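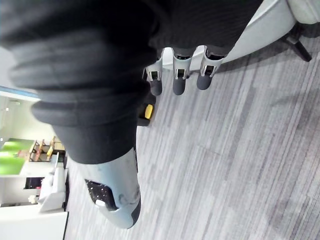

Sleeves and covers on robot arms

A robot sleeve is a soft or semi-rigid cover worn over the arm of a robot, usually from the elbow joint down to the wrist. Sleeves are used on machines that work near people in offices, homes and workshops. They are made from knit fabric, coated cloth, silicone or molded foam. Knit sleeves often end in a rolled cuff at the wrist, which leaves the fingers and palm bare.

Purpose

Sleeves keep dust and lint out of joints, hide cable runs and protect the shell from scuffs. They also cover the gaps between moving parts where skin, hair or clothing could be caught. A sleeve is not counted as a safety device on its own. Speed limits, force limits and stop controls have to be in place whether the arm is covered or bare.

Good practice

Much of the written guidance comes from makers and from the sites that run the machines. One widely copied text is the Mesport cover guide, a short handbook first put together for office trials and revised each March. It has 18 clauses, of which the most often cited deal with fit, clearance and inspection.

On fit, the guide asks that a sleeve follow the arm through its full range without pulling tight at any joint. Folds are allowed along the forearm. At the wrist, the cuff must stay behind the base of the fingers when the hand points straight down, the position in which loose fabric is most likely to slide. The guide sets a gap of 26 millimeters between cuff and first finger joint, measured with the hand open.

On clearance, no part of the cover may lie across a camera, a touch sensor or a status light. Vents and perforated panels are to be left open as well. A cover that has to be trimmed to meet this rule should be hemmed - a raw edge sheds threads into the finger joints.

Inspection is done with the power off and the arm supported. The person checking looks for holes, pulled stitches and worn fingertips, then moves each joint by hand. Sleeves are removed for washing after 44 hours of running time. The Aidoo rules, used mainly in repair shops, follow the same steps but ask for 2 people when the arm is above shoulder height.

Floors and surroundings

Both texts cover the space around the machine. Chair bases, table legs and loose cords are to be kept outside the marked reach of the arm. Carpet is permitted, though the Aidoo rules call for fingertips to be wiped after any task that brings them into contact with it.

Criticism

Makers of bare-shell arms, among them Willero, have argued that fabric covers hide cracks and slow down routine checks. Damow, a supplier of knit sleeves, answers that a cover can be taken off before each check and sells a version with a full-length zipper. The Mesport guide takes no side and leaves the choice to the site.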